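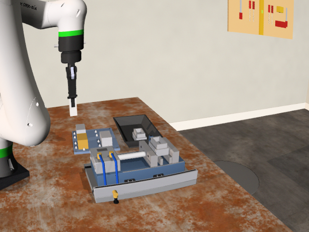 Inicio | Taller | Proyectos | Informes | Contacto

19/04/2025 — Equipo de la célula, taller compartido Grullora

Informe de avance para Nelard. Segundo tramo de la ayuda.

Va rápido porque mañana cerramos el pedido de material y quiero que lo tengáis antes. Lo importante: la célula está montada entera en simulación, la física va por detrás y el gasto está dentro de lo previsto.

Estado general
Desde enero, el trabajo ha sido casi todo de modelo. Brazo CRX-5iA, mesa, placa azul con los bloques, bandeja negra de piezas y mordaza. La mesa lleva textura de óxido, parecida a la que tenemos en el taller, que es vieja y no pensamos cambiar. El panel de herramientas de la pared es decorado, no cuenta para nada, pero ayuda cuando enseñamos el montaje a los socios.

Secuencia prevista: coger bloque de la placa, dejarlo; coger pieza escalonada de la bandeja, llevarla a la mordaza, cerrar, abrir, retirar. La parte de los bloques es el ejercicio fácil. La de la mordaza es la que os vendimos en la solicitud y la que de verdad nos sirve para las tiradas cortas.

Pruebas
Lanzados 3.000 ciclos simulados con la secuencia completa. Fallos: 546. Son muchos, ya lo sé. Casi todos en el mismo punto, la entrada de la pieza entre las dos mordazas. Si viene un poco girada de la bandeja, toca el borde y se queda montada encima. Con los bloques casi nada, algún roce con los conos blancos de la placa al bajar.

Cambios en marcha:
- aproximación más lenta en el último tramo, ya metida
- dedos de la pinza algo más largos, dibujados, sin probar
- un tope en la bandeja para que la pieza no baile — pendiente de decidir si impreso o mecanizado
- recolocar los tubos azules de la mordaza, ahora salen por delante y en el montaje real van a estorbar

Lo físico
Base de la mordaza mecanizada y en el taller. Los carriles grises llegaron de Le Roux con los taladros mal, devueltos, nos mandan otros sin coste. Eso nos ha comido 16 días. La neumática está comprada, falta el regulador. El brazo sigue siendo el cedido por Covmont, las condicoines no han cambiado: lo tenemos hasta fin de proyecto y el seguro corre de nuestra cuenta.

Queda sin resolver el vallado. Es colaborativo, sí, pero con una mordaza que cierra a presión al lado no me quedo tranquilo en un espacio donde entra gente. Hemos pedido criterio al técnico de prevención y no ha contestado todavía. Hasta que conteste no se da aire con nadie cerca.

Gasto
Ejecutado en este tramo: 3.245 euros. La mayor parte mecanizado y neumática, luego aluminio, racores, cable y el filamento de las piezas de prueba. Las facturas van en la carpeta de siempre, falta una de racores que reclamo esta semana. Horas nuestras no imputadas, como quedamos.

No pedimos ampliación. Sí pedimos mover lo que sobra de la partida de formación a material, para el regulador y un segundo juego de dedos por si el primero no vale. Necesitamos el sí por escrito, un correo basta.

Siguiente tramo
Repetir la tanda de simulación con los dedos nuevos. Montar mordaza sobre la mesa real y probarla sola, sin brazo. Después el brazo en vacío, a velocidad reducida, y solo entonces con pieza. El objetivo de fallos lo fijamos cuando veamos la segunda tanda, poner ahora una cifra seria inventársela.

Riesgos: los carriles otra vez, la respuesta de prevención y el hueco de taller, que en verano se nos llena de gente con proyectos de madera y polvo por todas partes. Estamos mirando una lona.

El archivo del modelo lo tenéis en el enlace compartido, version con fecha de hoy. La anterior no la abráis, tiene la bandeja al reves.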